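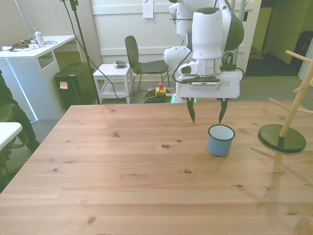 One respondent to the Judlow survey wrote that she had stopped thinking of the stand by the table as furniture for coats at all, and had come to treat it as the place where the cup would go once it had been rinsed. The remark was repeated in different words by other respondents, and it states the question taken up in this section: how small upright holders come to be used for things other than those they were sold for, and what the surface beneath them contributes to that use.

4.2 Cups, pegs and the shared table

Figure 3. Light blue enamel cup and wooden stand with three pegs on a pine table. The stand has a round dark green base and a diagonal pole.

The pairing in Figure 3 is typical of the arrangements discussed here. The cup stands upright on the wood, and the stand is set toward the right edge of the table, with its pegs projecting sideways from the pole. Neither object is large, and both can be moved with one hand. In the terms set out in Section 2, the cup is a circulating object and the stand is a resting object, although the survey responses show that the two roles were often exchanged during a working day.

The survey was carried out in May at two shared workrooms, referred to below as Flustgate and Arai after the buildings that house them. Each room contains a large common table and several smaller desks. A total of 32 people completed the written form. Of these, 19 reported that they left a personal cup on the common table overnight at least once during the study period. The remaining respondents either carried their cups home or kept them on a desk of their own.

Respondents were asked to name the place where a clean cup belonged. The answers fell into two groups. The first group named a fixed location, such as a shelf or a particular corner of the table. The second group named a neighboring object: beside the lamp, next to the stand, in front of the box of tea. Answers of the second kind were more common at Flustgate, where the common table is moved several times a week to make space for meetings - a practice that appears to weaken any attachment to corners and edges. When the table was turned, cups described as belonging "next to the stand" were put back next to the stand, even where this placed them on the opposite side of the room.

The holders differed in how they were used. Stands with a vertical pole were generally loaded evenly, one item to a peg. Where the pole was set at an angle, respondents reported using the highest peg first and leaving the lowest free, and several said they would not hang a full-weight cup on the outermost peg. The stands made by Kuneo, which were supplied to both rooms before the study, include poles of both types. No respondent reported that a stand had fallen, but two wrote that they had moved one away from the edge of the table after another person had placed it there.

Enamel cups received separate comment. They were described as easy to hang, easy to tell apart by color, and noisy when set down on bare wood. Concern about chipping at the rim was given as a reason for hanging them, while concern about drips on the table was given as a reason for standing them upright. These two concerns pull in different directions, and the forms suggest that individual users settled the matter once and then kept to their choice.

The table surface also affected placement. Pine marks easily, and the seams between planks were mentioned as a guide by respondents who liked to keep objects in line. At Arai, one seam was treated as the border between the drinking side and the working side of the table. The rule was not written down anywhere in the room, but it was known to all of the regular users and was explained to new arrivals within their first days.

Placement diaries were kept alongside the survey and produced 100 usable entries. Entries that could not be matched to a particular holder were set aside and are treated in Section 4.3, together with those that concern keys, scarves and other items hung on the same pegs.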